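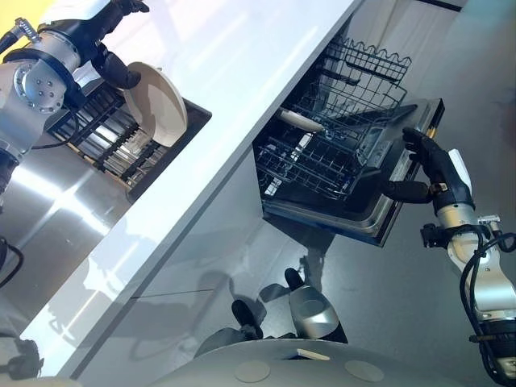 Vimuvine is a set of household diaries about washing dishes by hand, with a water meter reading next to each entry. It was put together to test one claim that gets repeated a lot: that people who wash by hand use far more water than they think. We didn't trust the claim when we started and we only partly trust our own data on it now, so please read the limits section before you quote a number from here. The unit of work is the item, and a dinner plate held upright with its edge between the slats of the drying rack, like the cream-colored one at the top of this page, is one item. A pot is also one item, and you may already see the trouble with that.

What is in the release

diaries.csv: one row per washing session, as written by the household
meter.csv: readings from the Karppinen meter fitted at the kitchen tap
homes.csv: household size band, sink type, whether there is a dishwasher and whether it gets used
notes.txt: free text remarks, cleaned of names and addresses
CHANGES: what we broke and fixed between versions

There are 326 diaries from 300 households. Some homes kept a second diary when they moved or got a new sink, and those are marked with the same home_id and a different diary_id. Each diary was meant to cover 30 days. Plenty stop early. We left the short ones in, and the column days_kept tells you how far each one got.

How it was collected

All homes are in Clirkside. They signed up through a flyer that came with the water bill, so these are people who open their water bill and read the flyer. Draw your own conclusions. The diary asked for start time, end time, number of items, whether the water was left running, and a guess at how much was used. Nothing in the diary was checked by a person in the kitchen.

The meter logs flow at the kitchen tap and can't tell a plate from a kettle. We matched sessions to meter readings by time. If someone wrote "after dinner" instead of a clock time, we matched it to the longest flow that evening and set match_quality to "guess". Don't use those rows for anything that matters. We considered dropping them and couldn't agree.

Fields people get wrong

items: as reported. Cutlery was supposed to be counted one handful at a time. Some homes counted every fork, and you can spot them easily.
running: "yes", "no" or "sometimes". The last one is useless for modeling, but it was the most popular answer, so there it is.
guess_l: the household's own guess, in liters. Many people seem to have picked a number in their first week and stuck with it.
flow_l: metered amount for the matched session. Includes any filling of pans for cooking that fell inside the time window.
rack: "counter", "in-sink", "recessed", "towel" or "none". Self-reported from a drawing on the form, and we suspect "in-sink" and "recessed" got mixed up.

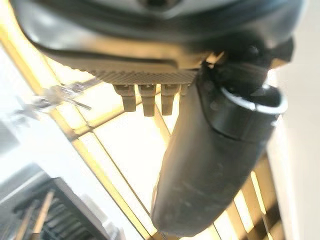 Crosshatched strip with a row of four small pegs beneath it.

Limits

The big one is that keeping a diary changes what you do. A person who has to write down whether the tap was running is more likely to turn it off. We have no baseline from before the diaries began, which was a budget decision and a poor one.

The second is season. Every diary began in September. Nothing here can speak for summer, when people eat differently and the cold water isn't as cold.

The third is the guess column again. You can use it to show that people underestimate, and you can use it just as well to show that they overestimate, depending on which rows you throw out. We tried it both ways. If a paper built on this set reports a clean gap in either direction, look for how it treated the "guess" matches.

Comparison with Fonder

People ask why the totals here are lower than in the Fonder set. Fonder metered the whole house and subtracted. We metered one tap. We don't see why the two should agree, and scaling one to fit the other is a bad idea, even if the chart looks nicer.

Use and license

Free for research and teaching. Please don't use it to set rates or to sell dishwashers. Don't try to work out which home is which; Clirkside is small, and the notes file is more revealing than we'd like even after cleaning.

Version 2, released 2023-10-29. The first version had meter times off by one hour for part of the set, so throw that copy away. Corrections go in the issue tracker, with the diary_id and the row.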